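Taking a dark stain out of a bare wood tabletop

Scrape off any wax with a plastic card. Wipe the top with mineral spirits and let it dry for 2 hours. Gray or black marks usually come from iron and water, and sanding alone seldom reaches the bottom of them.

Mix oxalic acid crystals in hot water according to the package. Wear gloves and goggles. Brush the solution over the whole top, corner to corner, or the treated patch will dry paler than the rest. Rinse three times with clean water. 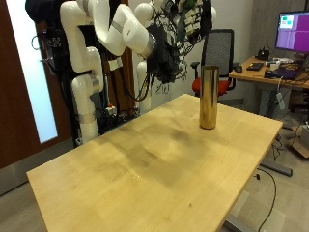
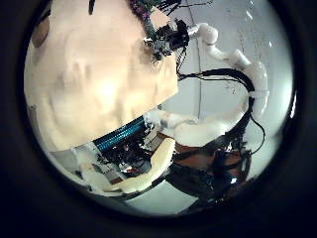
Leave the wood overnight before sanding. Use 220 grit first, then 400 between coats of finish. Do not sand dry acid residue; the dust irritates the lungs.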